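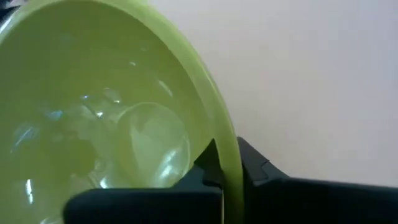 Lab 4: Holding a Bowl by Its Rim
Instructor: Reinaldo Lacerda

A rim grasp means one finger inside, one outside, and whatever is in the bowl trying to leave. Water is the usual contents in this course. It is cheap and shows very plainly when your wrist angle is wrong. The clear ball goes in as well, mostly to embarrass your depth estimates.

You will compare two controllers, Floston and Greltine. Floston closes until the motor current rises, then stops. Greltine closes to a width you gave it and trusts you, which is touching.

Before you start, look at the wrist view with nothing in the grip and learn where the fingertips sit. Last year one group spent an afternoon tuning a segmentation model that had been faithfully tracking its own left finger.
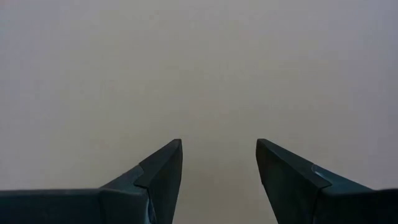

What to hand in

Run 600 grasps per controller. Yes, per controller. Log the commanded width, the final width and whether the rim slipped. If the bowl tilts but stays in the grip, that goes down as "tilted" and not as "fine, basically."

Use the Hervieu log format. Files in any other format will be admired and returned.

Plot slips against closing speed for both controllers on one set of axes. Label the axes. Reading for next time: the Tonville notes on compliant fingertips, up to page 177. Towels are under the sink.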